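Speaker notes – "What visitors asked us at the open day"
Draltstead evening meeting, second talk after the tea break

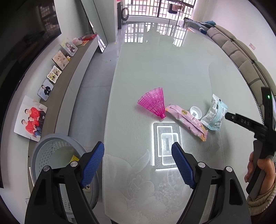

Good evening. Thank the organisers, thank Turton for lending the projector. Say my name slowly, because it is not on the programme. Say also that Dong-hyun Na should give this talk, but he is travelling, so you have me.

Begin with the question of the boy in the front row. We had prepared a very serious introduction, with a diagram. Before I reached the diagram he asked: "Can it pick up a crisp?" I want the audience to hear this question first, because the whole afternoon went in that direction.

(Wait for the laugh. If there is no laugh, continue.)

What we planned. The open day in December was from two o'clock until five. We expected 20 visitors and we had chairs for them. Around 100 people came, many with children. Kastriot Softić had written a plan with three stations: first a short explanation, then a demonstration, then the visitors try the hand-held gripper themselves. After half an hour we had only one station, and everybody was at it.

The hand-held gripper. Keep this part short, most people in the room know it. A person holds the tool and does the task by hand, and the recording is later used to teach an arm. For visitors the important thing is that they can do it at once. They squeeze, the jaws close. Small children understood this faster than their parents. One grandmother did not want to give the tool back.

Change to the slide with the two columns.

Left column, what we thought visitors would find difficult: heavy things, fast things. Right column, what was difficult for them: thin things which lie flat. A wrapper on a smooth surface has no edge to hold. You push it and it slides away. People tried to press it down first, or they moved it to the border of the table and took it there. I saw one girl turn her wrist almost upside down. We did not teach her this. I think she would be a good teacher for our arm.

Tell the story of the shiny surface. Visitors asked many times why we do not use a matt cloth. My answer at the open day was too long. The short answer for tonight: people at home have shiny tables, and lamps above them, and the lamp is then also in the table. If we train only on a matt cloth, we must later explain this to the customer. Deng, our partner for the arm, asked for more homes and fewer laboratories, and I agree with them.

(Drink water. Check the clock. If it is already past half past eight, jump to the questions.)

The demonstration with the arm. I will be direct about it. The first run was good. In the second run it closed the jaws beside the object and lifted nothing, very carefully, and put nothing into the basket. The children clapped for this too. Kastriot wanted to stop and restart, but I asked him to leave it running and we talked about the mistake while everybody could see it. For me this was the best ten minutes of the day. Afterwards a man from Clitwood came to me and said that he had visited many demonstrations and it was the first one where he saw an error.

Questions which came more than once. Read them, do not answer all.
Does it know what is rubbish and what is a toy?
How many times must you show it? (We say 200 for one simple task – please add that this is our own experience, with our tool.)
Will it be in my kitchen next year? (No.)
Who is responsible when it throws away something I wanted?

The last one I could not answer well. A woman told me that her son collects bottle caps and that to her they are all rubbish, and to him none of them. Stay a moment with this. Ask the room how they would solve it, and write the answers on the flip chart. Last month in Turton this took a long time, so give it five minutes and then stop them politely.

What we change for the next open day. More tools for the visitors, because the queue was too long. A lower table for the small ones. The explanation comes after the trying. I will also keep the diagram at home.

Give the contact sheet to the person at the end of each row. Dong-hyun will answer the technical mails when he is back, the others come to me.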